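Home | About | Workshop | Classes | Contact

3 min read

About Polen

Hi, I'm Deisy Castaño, and I run Polen, a little fix-it and tidy-up workshop for people whose tools live in a kitchen drawer (mine did for years!). We've been going since April, with 20 regulars and one rule: pick up a tool, put it back in a bin. I'm fond of the yellow open-fronted kind, as you'll notice, and I love how they look on our red marble.
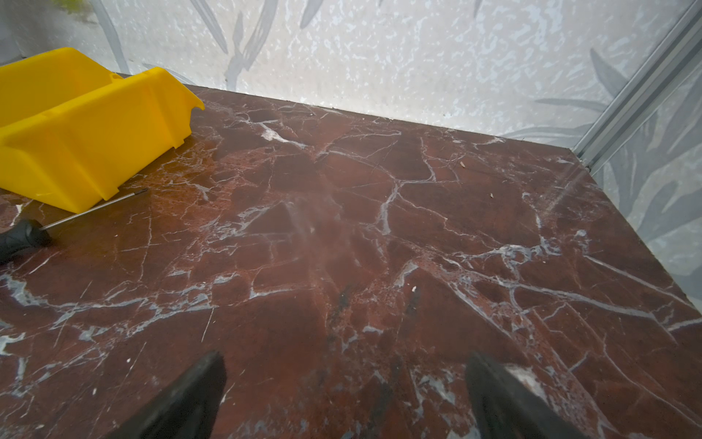 Lorraine Ngata wrote to us that she'd tried lidded boxes first and gave up inside a week, as she never once put the lid back on. Same, Lorraine! An open bin forgives you when your hands are full.

Our beginner class is called Skudari and it runs for 9 weeks. You start with one bin and one tool, and you don't get a second bin until the first feels easy.

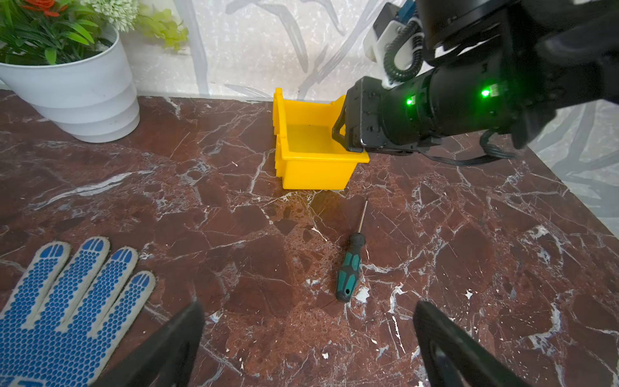

I get asked a lot how to begin at home, and my answer is always to clear one surface and stop there. Don't touch the garage yet. Set out an empty bin, like the yellow one on the marble, and keep something nice nearby. A white pot of fake flowers with a bit of orange in it does the job for me, and I can't kill it. Then live with that for a few days before you add anything else.
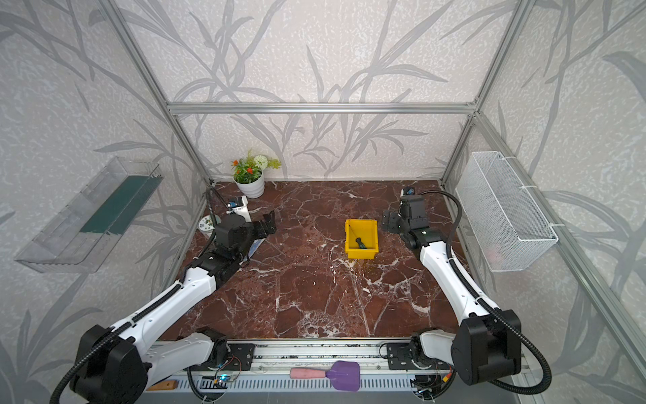 After that you can get into hanging baskets and wall shelves, which is Duván Agudelo's department (he'll talk your ear off, bring a snack). Classes are small and you're welcome to bring your own messy drawer along.

Last updated: 2026-03-21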